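Care of Presentation Equipment: Household and Workshop Tips
Stuster Equipment Hire, Jimville

Borrowers are asked to read these notes before a projector or screen is used at home, in a hall or in a workshop.

Stand the projector on a firm, level surface and leave 300 mm clear on every side. Air vents must not face a wall or a curtain. 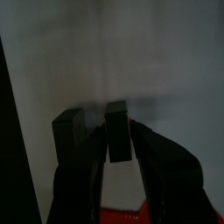

Lenses are to be wiped with a dry, soft cloth only. Kitchen paper scratches the coating, and window spray should never be used. Loose dust may be lifted first with a hand blower.

Pull-down screens should be lowered fully once a month and left open for an hour. Marks on the white surface can usually be removed with a damp cloth and a drop of washing-up liquid - test a corner first.

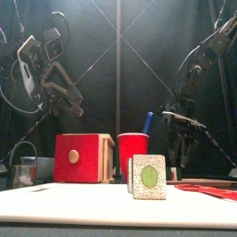

Barreto writes that an old pillowcase makes a good dust cover, provided the lamp has been off long enough, and asks how long that should be. Our advice is to let the fan stop by itself and then wait a further 5 minutes.

Filters on the Clarnuvura model are cleaned after every 200 hours of use. Slide out the tray, tap it gently over a bin and brush the mesh with an old, dry toothbrush.
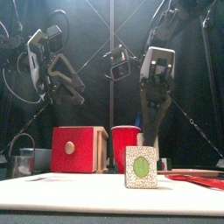 Cables should be coiled loosely and tied with a strip of cloth. Tight winding round the hand damages the wire inside - most faults reported to us begin near the plug.

Flip chart pens keep best lying flat, with caps pressed on until they click. 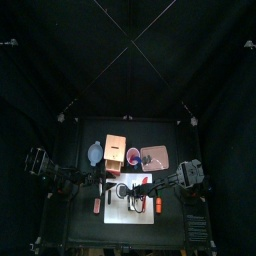

Remote controls stored for longer than three months should have their batteries taken out. Dull contacts may be rubbed with a clean pencil eraser.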